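Section 4: Hanging and Sorting Your Clothes

With the Kelano rail standing and locked, you've reached the fun part. Getting clothes onto the rail goes faster than most people expect, and a well-loaded rail is a real pleasure to use every morning. Set aside one unhurried session for the first load. After that you'll only be adding a piece or two at a time.

Before you start

You'll need the hangers from bag 9, a clear bed or tabletop for sorting, and the clothes you plan to hang. If the locking collars from Section 3 still turn by hand, go back and tighten them now.

CAUTION: Do not load the rail until both feet are flat on the floor. Never let children pull or swing on the curved end.

4.1 Loading the rail

1. Sort the clothes into two piles: smooth fabrics (shirts, dresses, light jackets) and knits (sweaters, cardigans, anything ribbed).

2. Put a few empty hangers on the rail first, with all the hooks facing the same way. It's so much easier to lift off a whole armful later!

3. Hang the heaviest smooth pieces near the upright. Work outward toward the curve and finish with the lightest.

4. Button the top button or close the top inch of the zipper on anything with a wide neck.

5. Leave a finger's width between hangers. If you have to push to get a hanger in, the rail is full.

Note: Slide hangers along the straight part by the hook. On the curve, lift them over. Dragging them around the bend will scuff the finish, and they like to bunch up at the low end.

4.2 Hanging knits over the lower bar

Thick knits are wonderful to wear and terrible on shoulders. Hung the usual way, a heavy sweater grows two little bumps that are hard to steam out. The lower bar of the hanger solves this beautifully.

1. Lay the sweater face down and fold it in half lengthwise, sleeve on sleeve.

2. Fold the sleeves in along the body so you have one long, even bundle.

3. Feed the bundle over the lower bar from the front. Let it hang down both sides until it balances.

4. Hold the bottom of the fold and give it a gentle downward tug to straighten the ribs. Small tugs are best – a hard pull can stretch the hem.
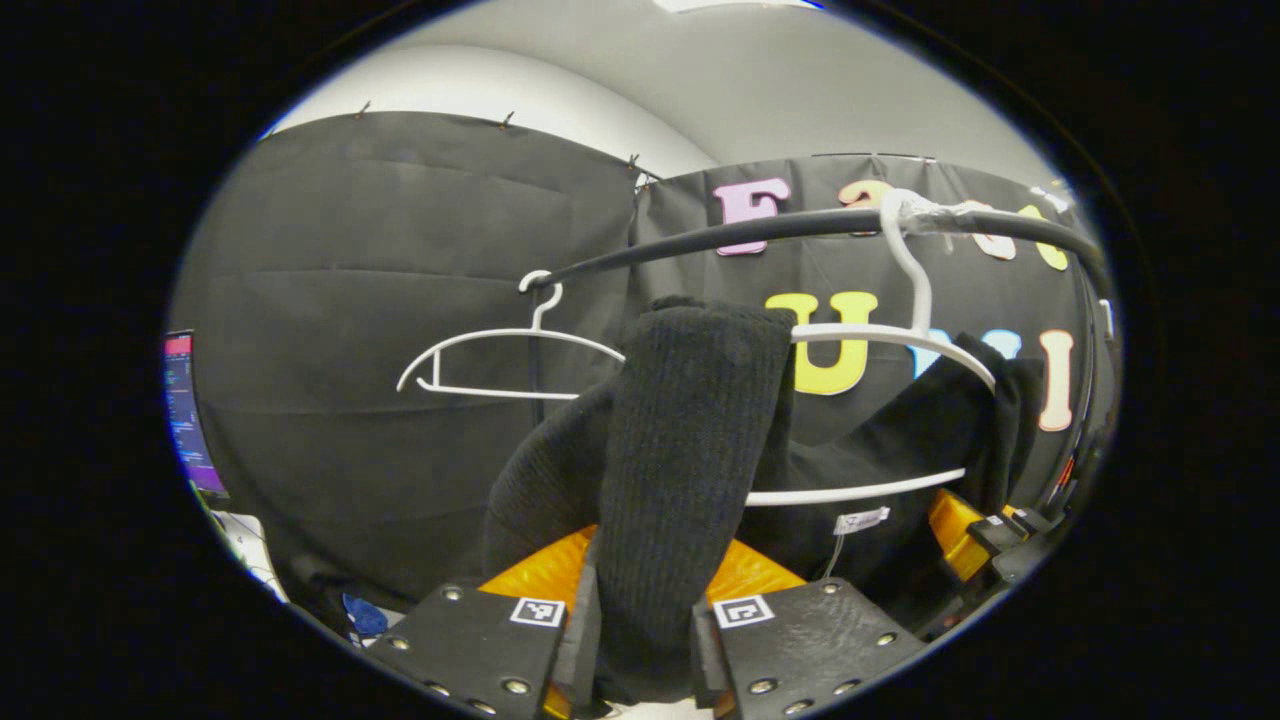 5. Check the balance once more. If one side is much longer, the whole bundle will creep off the bar over the next day or so.

You can double up, too. A smooth garment on the shoulders and a knit over the bar of the same hanger works very well, and it's a great way to keep an outfit together. Put the smooth piece on first. We love this for travel days, when you want to grab one hanger and go.

CAUTION: Do not hang wet knits. Water makes them much heavier and they will stretch. Dry them flat before they go on the rail.

4.3 Keeping dark clothes easy to find

A row of black clothes can turn into one big shadow, especially against a dark wall or curtain. White hangers help a lot, and the Skodetti set is a good match for this rail. Turn care labels and hang tags toward the front so you can read them without unhooking anything. Snip off any loose tag strings before they catch on a neighboring knit.

If you still can't tell your blacks apart, try the Kanell clip-on dividers (sold separately). They snap onto the straight part of the rail only.

4.4 Seasonal swap

We like to do ours in June. Take the knits off, brush them, fold them, and store them in a Mac Carthaigh breathable bag. Wipe the rail with a dry cloth and check each collar while the rail is bare – you'll be glad you did when the heavy coats come back.

For spare hangers and collars, see Section 7.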